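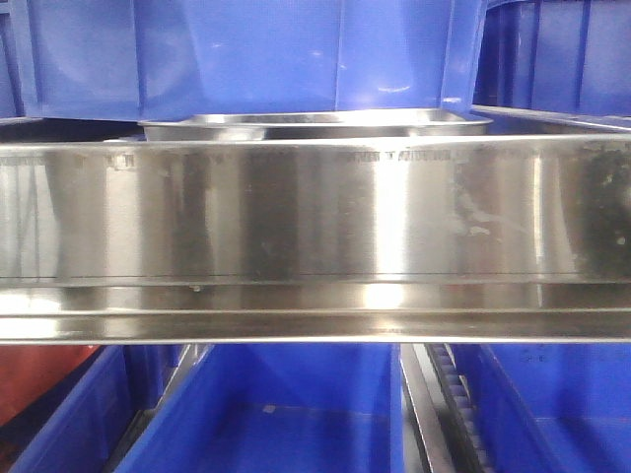
By the Enville service desk. Updated 11/9/21

4. Cleaning and descaling the Clakari worktop boiler

Caution: switch off at the wall and leave the boiler to cool before you start.

1. Drain the tank through the front tap.
2. Mix one sachet of Sumar descaler (part 2802) with up to 200 ml of warm water and pour it in.
3. Wipe the drip tray with a soft cloth. Do not use wire wool.

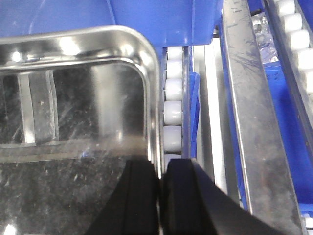

4. Drain the tank, then rinse twice with fresh water.

Note: in hard water areas, repeat every February as well as at the yearly service. 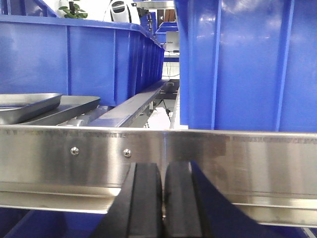

Limescale on the outside comes off with the same mix, wiped on and rinsed away. Always rub along the grain. On brushed steel like this rail the grain runs lengthways, and tiny marks and scratches on the top lip do no harm.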